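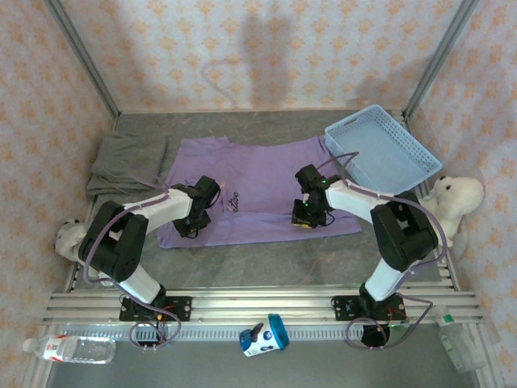 ## Deeded access strip

A deeded access strip is a narrow piece of land that lets the owner of a back lot reach the road. I've been writing up property terms for a while and this one gets me more mail than any other!

The strip belongs outright to the back owner, so it's different from an easement, where you only get the right to cross land that stays with your neighbor. Sellers mix the two up all the time – I did it myself on my first listing.

### Width and upkeep

Local rules set the width. In Trorkgate the minimum is 30 feet if the strip serves 2 homes, and a single home can get by with less. Whoever owns the strip pays to plow it, patch it and keep the brush down (and pays tax on it, which surprises people).
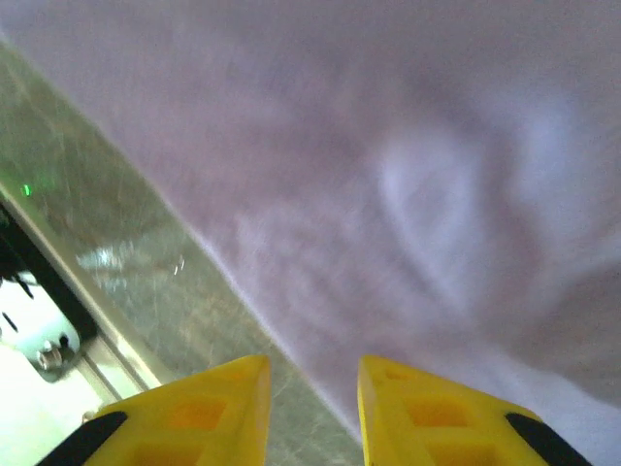 Then there's the question of lot size. Some listings count the strip in the total and some leave it out, so a long driveway can make a lot look a good deal bigger on paper than the part you can build on.

### The Koltell lot

My favorite case is the old Koltell lot, where the strip runs 859 feet through a stand of maples. Amerley Sulemana surveyed it one July and found the front fence sitting inside the line for 158 feet of that. The neighbors settled it with a new deed.

See also: easement, flag lot, setback.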